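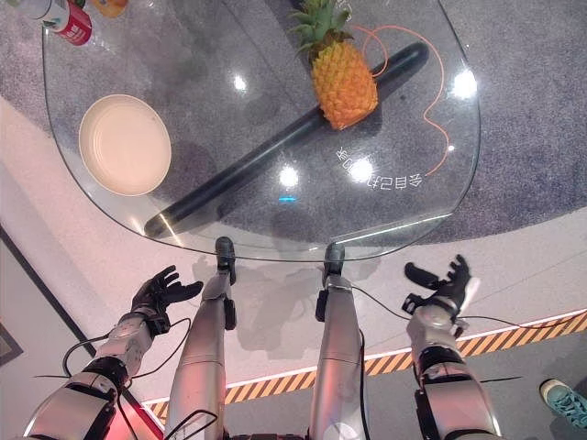 ホーム 概要 目次 本文 付録 参考文献
検索 論文内を検索する キーワードを入力

4. 紙に書かれた復旧コードの転記誤り

4.1 本節の目的

前節では、二要素認証の復旧コードがどのように発行されるかを整理した。本節では、発行された復旧コードを利用者が手で紙に書き写し、後でその紙を見ながら入力する場合に、どのような誤りが起きるかを報告する。復旧コードの強度に関する議論は、多くの場合、攻撃者が推測する難しさを中心に行われてきた。しかし、復旧コードは正規の利用者が困っている時に使うものであり、その人が正しく読めなければ、コードは役目を果たさない。我々は、推測の難しさを保ちながら、読み間違いと書き間違いを減らす表記を調べることにした。

対象とするのは、画面に表示されたコードを筆記具で書き写す行為である。印刷、画面の保存、パスワード管理ソフトへの登録は対象に含めない。これらの方法を選ぶ利用者も多いと考えられるが、誤りの種類が異なるので、同じ表で比べることは適当ではないと判断した。

4.2 手順

調査は Kovholm と Clurport の二つの拠点で行った。参加者は 56 名で、全員が日常の業務で二要素認証を利用しているが、情報セキュリティを専門とする人は含まれていない。参加者には、我々が開発した認証試験環境 Eltetti の上で仮のアカウントを作ってもらい、表示された復旧コードを配布した用紙に書いてもらった。用紙には罫線だけがあり、区切りの枠はない。枠を付けると桁の抜けが目立つようになり、普段の紙に書く場合と条件が変わるためである。

書き写しの 2 週間後に、参加者は自分の用紙を持って同じ拠点に来て、復旧コードを入力した。用紙は各自が保管した。保管の場所については指示をせず、後で質問票に記入してもらった。書き写しの回数は参加者によって同じではない。途中で席を離れた人や、二回目の日程を一部だけ欠席した人がいたからである。最終的に、書き写しと入力の両方がそろった記録は 284 件となった。以下の分析は、この記録だけを用いている。

入力の画面では、誤りがあった時に、どの文字が違うかを示さなかった。これは実際の多くのサービスと同じ動作である。再入力は認めたが、分析では最初の入力だけを「一回目の成功」として数えた。

4.3 表記の条件

比較した表記は三種類である。

第一は、英字の大文字と小文字および数字を混ぜた、区切りのない文字列である。以下では「混合表記」と呼ぶ。

第二は、英字の大文字と数字だけを使い、形の似た文字を除き、四文字ごとにハイフンを入れたものである。これを「区切り表記」と呼ぶ。除いた文字は、数字のゼロと英字のオー、数字の一と英字のアイおよびエルなど、既に広く知られている組み合わせを基本とした。これに加えて、予備調査で手書きの誤りが多かった数字の五と英字のエス、数字の二と英字のゼットの組も、片方を除いた。

第三は、Ní Bhriain 語表から無作為に選んだ単語を並べたものである。これを「単語表記」と呼ぶ。Ní Bhriain 語表は、綴りの短い普通名詞を中心に作られた英語の語表であり、どの二つの単語も先頭の数文字で区別できるようになっている。

三つの表記は、推測に必要な試行の回数がほぼ等しくなるように長さを調整した。したがって、文字の数は表記によって異なる。単語表記が最も長く、混合表記が最も短い。どの表記を先に行うかは参加者ごとに入れ替えた。

4.4 結果

284 件のうち、一回目の入力で成功したものは 200 件であった。残りの記録では、少なくとも一つの文字または単語が、正しいコードと違っていた。用紙の記載と入力の記録を照らし合わせて、誤りが書く時に生じたのか、入力する時に生じたのかを分類した。用紙の文字がどちらとも読める場合は、「判読困難」という別の分類に入れた。

混合表記では、誤りが三つの表記の中で最も多かった。特に目立ったのは、大文字と小文字の取り違えである。英字のシー、オー、ヴィ、ダブリューのように、大きさだけで区別する文字は、書いた本人であっても後から判断できないことがあった。参加者の中には、小文字の下に線を引いて区別しようとした人がいる。ところが、入力の時にはその線の意味を忘れ、大文字の印であると解釈した例が見られた。このような自分だけの記号は、書いた直後には役に立つが、時間が経つと別の誤りの原因になる可能性がある。

区切り表記では、文字の取り違えは少なかったが、ハイフンの扱いに関する迷いが残った。Eltetti の入力欄はハイフンがあってもなくても受け付けるように作られている。それでも、質問票の自由記述には、ハイフンを入れるべきか分からなかったという意見が複数あった。迷った参加者は入力に長い時間をかけており、画面に一言の説明を置く必要があると考えられる。

単語表記では、一文字の誤りがあっても、用紙から元の単語を推定できる場合が多かった。誤りの中心は、単語の順序の入れ替えと、単数形と複数形の混同である。順序の入れ替えは、用紙に二列で書いた参加者に集中していた。横に読むのか縦に読むのかが、後で分からなくなったものと思われる。英語に慣れていない参加者は、知らない単語を一文字ずつ写していたため、書く時間が長くなった。ただし、その人たちの誤りが特に多いという傾向は確認できなかった。
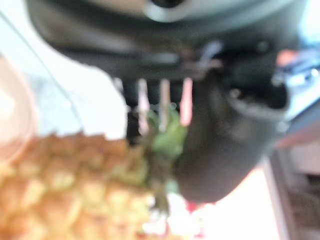

図 2 三本の細い突起と、その下の緑の葉

4.5 誤りの受け入れと安全性

上の結果から、入力側で一部の誤りを自動的に受け入れる設計が考えられる。例えば、大文字と小文字の区別をやめる、似た文字を同じ文字として扱う、単語の先頭の数文字だけで照合する、という方法である。これらの方法を取ると、異なる入力が同じコードとして扱われることになり、その分だけコードの候補の数が減る。

重要なのは、減った後の候補の数を基準にして長さを決めることである。表示されるコードの見た目の長さを基準にすると、受け入れを広げるほど、気付かないうちに推測への耐性が下がる。区切り表記の場合、似た文字は発行の段階で既に除いてあるので、入力時に似た文字を置き換えても、候補の数は変わらない。混合表記の場合は事情が異なる。発行時に大文字と小文字を区別しながら、照合時に区別をやめると、設計者が計算した強度と実際の強度が一致しなくなる。

また、照合の前に行う正規化は、コードをハッシュ化して保存する前にも、まったく同じ規則で行わなければならない。Eltetti の初期の版では、全角の英数字を半角に直す処理が入力側にだけあり、保存側にはなかった。発行されるコードは常に半角であるため、この違いは試験では現れなかった。しかし、利用者が復旧用の語句を自分で決める機能を追加した時に、全角で登録した語句が二度と一致しないという不具合になった。現在の版では、両方の側が一つの関数を共有している。

試行回数の制限についても述べておく。正規の利用者が再入力を必要とする割合は、本調査の結果を見る限り、小さいとは言えない。一回の失敗で長い待ち時間を与える設計は、攻撃者よりも先に正規の利用者を困らせる恐れがある。我々は、最初の数回は待ち時間を与えず、その後に待ち時間を段階的に延ばす方式を採用した。この方式が成り立つためには、コードそのものが十分に長いことが前提となる。短い暗証番号に同じ方式をそのまま適用することは勧められない。

4.6 保管に関する回答

質問票では、用紙をどこに保管したかを尋ねた。机の引き出し、財布、手帳という回答が多く、鍵のかかる場所を選んだ参加者は少数であった。用紙にサービスの名前を書いた人と書かなかった人がいたが、書かなかった人の一部は、二回目の調査で別の用紙と混同していた。名前を書かないことは、紙を拾った他人に対してはある程度の防御になる。一方で、コードを複数持っている本人にとっては不便である。どちらを優先すべきかは、その紙を置く場所によって変わるので、本研究では一つの推奨を示さない。

なお、用紙を撮影してスマートフォンに保存したという回答もあった。この場合、復旧コードは紙だけでなく、写真の同期先にも存在することになる。復旧コードが必要になる典型的な場面はスマートフォンの紛失であるため、写真が同じ端末にしかない場合は、肝心の時に見ることができない。逆に、写真が自動的に同期されている場合は、同期先のアカウントを守る強さが、そのまま復旧コードを守る強さの上限になる。

4.7 制限

本調査には次の制限がある。参加者は仮のアカウントを使っており、コードを失っても実際の損害はない。したがって、普段より注意が少なかった可能性も、調査であることを意識して普段より丁寧に書いた可能性もある。また、実際の復旧コードは何年も使われないことがあり、2 週間という間隔は、それと比べて短い。インクの薄れや紙の折れによる判読の問題は、この間隔では十分に観察できなかった。

Clurport の拠点では、二回目の調査を当初の予定から九月に移した。書き写しの日程も同じだけ移したため、参加者ごとの間隔は保たれている。拠点の間で誤りの種類に明らかな違いは見られなかったが、筆記の習慣は地域によって異なることが知られており、数字の一と七の書き方については、より多くの地域で確認する必要がある。かな文字を用いた単語表記は今回の比較に含めておらず、語表の作成方法とともに次節で扱う。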